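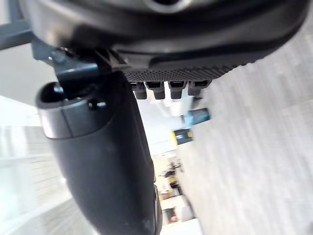
Black connectors, four in a row, under a dotted surface.

Esko Hirvonen
04/12/2020

Thread on cable labelling. I have spent the week re-labelling the comms room at Preltgate and would like to write down what I learned before I lose the notes.

2/ Background. The building has 98 fixed cable runs between the ground floor and the plant room. The register was last updated when Datov had the maintenance contract. It lists both ends of every run. In 19 cases the two ends do not agree.

3/ Most of the mismatches are old labels left in place after a move. The run was shifted to a new port, a new label went on at one end, and the far end kept the old number.

4/ Rule one, then: a label carries the cable's own number and nothing else. If you write the port on it, the label is wrong the first time somebody moves the plug. Port assignments belong in the register.

5/ Rule two. Same number at both ends. Some schemes add A and B suffixes for near and far. I used to do this. At Jumness we had two contractors who each took the end they were standing at as A.

6/ Position. I put the label 50 mm back from the plug, text reading away from the connector. Closer than that and it ends up under the strain relief or behind its neighbour. Dark plugs set close together are bad enough to read without hiding the label as well.

7/ Materials. Self-laminating wrap for anything permanent. Flag labels are easier to read but they snag when you pull a cable back through a tray, and they come off in dusty cupboards. Paper tape with biro lasts until the first warm summer.

8/ Heat-shrink sleeves are the best of the lot if the ends are not yet terminated. On existing runs you would have to cut the plug off to fit one, so no.

9/ Printer: the Trevaskis handheld. Slow, but it will take a spreadsheet column and print each entry twice, which is most of the work. It also cuts a blank strip between jobs for no clear reason. Budget for wasted tape.

10/ Numbering. Do not start again from 1. The old Preltgate sheets go up to 1548, so the new series starts at 1750. Any label with a lower number is therefore an old one and can be queried on sight.

11/ Gaps in the series are fine. Never reuse a number from a cable you have taken out. Mark it as removed in the register, with the date, and leave the row where it is.

12/ Tracing. Tone generator first, then a continuity test at the far end before the label goes on. The tone will bleed into the next pair in a tight bundle. I had two runs swapped on Tuesday by trusting the tone alone.

13/ Order of work matters more than I expected. I now do one run at a time, both ends, register row, then the next. Doing all the near ends first saves walking — and leaves you with half a scheme when you get called away.

14/ Someone has asked about colour coding. By all means use it for function, but keep the number as the identifier. Blue means voice in one half of this building and door entry in the other.

15/ Still to do: the riser cupboard, where I can't yet reach the back of the lower panel. The register template is a plain spreadsheet with seven columns. I will post it when I have taken the site details out.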